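Morkico Opens Oststead Test Center for Simulation Demonstration

OSTSTEAD, June – Morkico held an open day at its Oststead test center to demonstrate the simulation software it uses to prepare two-handed robots for household work. The event drew 113 visitors from manufacturing, logistics and technical education.

Demonstrations ran in 3 sessions, starting at 10 a.m. Each covered tabletop handling tasks set up in a rendered kitchen, with operators controlling both robot hands from a console. Objects included a red can, a wicker basket and a checkered cutting board.

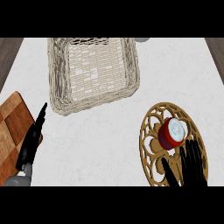 Operators repeated each task with changed starting positions for the objects. Joint positions and contact forces were logged at every step and shown on a second display. The current task library holds 1,894 recorded runs. Morkico plans to reach 2,000 before testing moves to physical hardware at its Nosovdale site.

The control console was developed with Goodwin, which also supplied the logging software. Technical notes from the sessions are available on request from the Morkico press office in Oststead.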